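Migraine and missed meals — notes for evening talk, Brundlow
Intro, keep short. Thank Ada Farina for having us. Phones off. Lights down a bit if anyone asks (someone will).

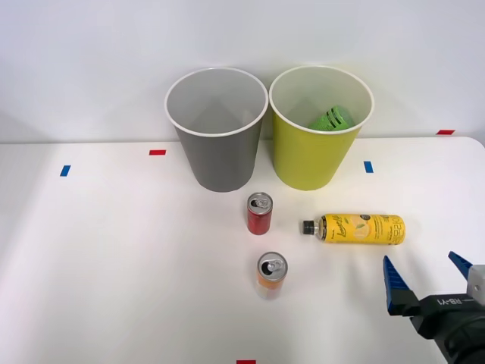

1. Why food at all
Start with the question — who's skipped breakfast today? Hands.
Going without food is a common trigger. Not the only one. Often stacks with poor sleep, stress, hormones.
Careful here: cravings can be part of the attack already starting. So chocolate gets blamed, maybe unfairly. Say this slowly, people argue.

2. Diary
Time of meals, time of pain, sleep, periods, tablets taken. One line a day is plenty.
3 months if they can manage it. Peninah's blank sheets on the side table, take two.
Don't cut out ten foods at once!! Repeat it.

3. Tablets
Painkillers too many days a month can make headaches worse — medication overuse. Watch faces, this one lands.
Nobody to stop anything tonight, see GP or pharmacist first.
Gergely's slide if teh projector is behaving. Otherwise skip.

4. When to get help fast
Sudden, worst ever headache. Weakness, confusion, fever with stiff neck, after a head injury. Emergency, don't wait. Read this bit out word for word.

5. Small things to try
Regular meals, snack in bag, water. Same bedtime at weekends aswell. Caffeine — keep it steady, no sudden stop.

Questions, 40 mins max. Zulkifli has the roving mic. Room to be locked by 2000, so chairs back before then.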